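Molding Lines (Parting Lines, Flash Lines, Seams)

From the Plistley Household Objects Wiki, the one I keep nagging everybody to contribute to

A molding line is the thin raised or pale line left on a molded object where two halves of the mold met. It goes by a lot of names. Factory people mostly say parting line, model kit people say mold line or seam, glass collectors say mold seam, and my grandmother called it "the join" and ran her thumbnail along it before she bought anything. I've been writing about this stuff for years and I still switch between the names in the same paragraph, so bear with me.

Where the line comes from

Picture a waffle iron. You pour in batter, close the lid, and a bit of batter creeps out along the edge where top meets bottom. That's your molding line. Swap the batter for melted plastic, glass, rubber, chocolate, wax or metal and you have the basic idea of most of the stuff in your kitchen.

A mold has to open somehow or you'd never get the thing out. Most molds open in two pieces, and however carefully those pieces are cut, there's a tiny gap between them. The material finds the gap. If the gap is very small you get a hairline you can barely feel. If the mold is worn, or the clamps holding it shut aren't strong enough, you get a thin fin of extra material, and that fin is called flash. Flash can be sharp! I have a scar on my left thumb from the handle of a cheap dish brush.

Not every line on a plastic object is a molding line, by the way. There's another kind, the weld line (some people say knit line), which shows up where two streams of melted plastic flowed around something, a hole for instance, and met on the other side. Weld lines tend to wander a little. Molding lines follow the edge of the mold, so they're usually tidy. And then there are seams where two finished pieces were glued or welded together afterward, like the two halves of a ping-pong ball. From the outside those can look exactly the same as a molding line and I've been fooled plenty of times.

Blown plastic

Hollow things with narrow necks - shampoo bottles, milk jugs, watering cans - are mostly blow molded. A soft tube of hot plastic hangs down, the two mold halves close around it, and air is blown in so the tube swells out against the walls like a balloon inside a box. The bottom of the tube gets pinched shut, and you can find that pinch if you turn a milk jug upside down. It's a short thick ridge across the base, and the molding line runs up from both ends of it and over the shoulders toward the neck.

Water and soda bottles are done a little differently. They start life as a preform, a thing like a fat test tube with the screw threads already on it, and the preform gets heated, stretched and blown. So the base has a small dot in the middle where the plastic went into the first mold, and no pinch. Once you know this you will turn over every bottle you own. My partner has asked me to stop doing it in restaurants.

Rounded shapes are the fussy ones. On a square bottle the designer can tuck the line into a corner and most people never see it. On a ball, or an egg, or anything with a continuous curve, there's no corner to hide it in. You either polish it off (expensive), cover it with a label or a band of texture, or leave it alone.

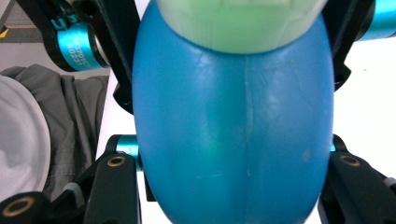
Leaving it alone is by far the most common choice, and I'm all for it. A clean, thin line down the middle of a shiny thing bothers me a lot less than a bad attempt at sanding one away, which leaves a dull stripe that catches the light worse than the line did. Shiny surfaces are unforgiving in general. Matte ones scatter the light and you can get away with almost anything, and that goes a long way toward explaining why so many power tools have that slightly pebbly finish.

Glass

Glass people care about this more than anybody else I know. Old bottles are dated partly by their seams, and there's a rule that gets repeated at every flea market: the higher the seam goes up the neck, the newer the bottle. The thinking is that on older mouth-blown bottles the lip was finished by hand after the bottle came out of the mold, and that work wiped out the top part of the seam. On machine-made bottles the seam carries on right up through the lip.

It's a decent rule for a beginner, with a lot of exceptions. Some hand-blown bottles were turned in the mold while still hot, and the turning rubbed away the seam completely, leaving faint rings around the body instead. Some machine-made ones had their lips fire polished, so the seam fades near the top and everybody gets excited over nothing. Shireen Mokgethi, who edits the glass pages here, has a shelf of 42 bottles arranged by seam height and she'll happily tell you which ones break the rule. (Most of the bottom row.)

There's also the ghost seam, a faint second line a little way off from the main one. It comes from the first of the two molds the machine uses. I didn't believe in ghost seams until one Friday at Shireen's when she held a flashlight behind a pickle jar, and there it was.

Rubber, wax and chocolate

Rubber balls and rubber ducks have their own page, but quickly: solid rubber toys are usually pressed, so the line runs around the widest part. Hollow vinyl toys are often made by a spinning or rocking process in one-piece metal molds, and the soft vinyl is pulled out through the opening while it's still warm. So a doll's head may have no real seam at all, and people assume it was cleaned by hand when there was never anything to clean.

Candle makers trim their seams with a knife and then rub with an old nylon stocking. It works beautifully, though I would do it over newspaper.

Chocolate eggs and rabbits are nearly always two halves stuck together, and the line is a weak spot. That's where you should press if you want a neat break. At Trudorico, the sweet shop where I worked every spring through college, we hid the join with a ribbon on the big ones and with wishful thinking on the small ones. I once unmolded 964 eggs in a week and the only thing I learned was to keep my hands cold.

Metal

Cast iron pans, toy cars, lead soldiers, door knobs. Sand-cast pieces had their lines ground off, and on an old skillet you can sometimes find the coarse grind marks around the rim. Die-cast toy cars have a fine line along the bumpers and up over the fenders, softened by paint. Repainters scrape it off first and there are long, heated arguments about whether you should. Tumelo Buthelezi says always. Wian Baloyi says the line belongs to the toy. They've been at it on the talk page since January and I've given up moderating.

How to take one off

Model builders have this down to an art. You drag the back edge of a hobby knife along the line, blade held nearly upright, with very light strokes. You're scraping, so if you're getting curls you are pressing too hard. After that, fine sanding sticks, and then finer ones. I've tried the special scraper that Prostis sells and it's nice to hold, but I keep going back to the old knife.

For soft plastics like the stuff in bottles and buckets, sanding is a waste of an afternoon. It goes fuzzy. A sharp blade takes off the flash and the rest just has to stay. For hard shiny plastics you can sand and polish back to a gloss if you have the patience. My record is 17 passes on a single radio knob from a Shezi kitchen set, and I can still find the line if I tilt it toward the window.

Please don't try any of it on old glass. You'll knock the value right off, and the dust is nasty.

Reading the line

People ask what the line is good for. Well, it shows you how the mold opened, and from there you can often work out which way up the thing was made and where the designer had trouble. If the line takes a sudden jog around a handle or a spout, somebody sat and thought hard about that jog. If two halves are out of step, so that one side sits a hair proud of the other, the mold had shifted (this is called mismatch, and it has its own stub that needs work). Collectors like Shahab Ghaffari use the size of the flash to guess whether a piece came early or late in a mold's life, since molds wear. It's a guess, and he says so himself.

I'd add that it's just pleasant. Go and find the line on your toothbrush tonight.

See also: Flash; Sink marks; Ejector pin marks; Pontil scars; Mismatch (stub); Sprues and gates

Things this page still needs: a better section on ceramics, which I know very little about. Slip-cast mugs and figurines have seams that get sponged off before firing, and they sometimes come back in the kiln like a bad memory. Hamdia Hadgu has promised me notes. Also somebody removed my paragraph on gummy bears and I would like it back, please.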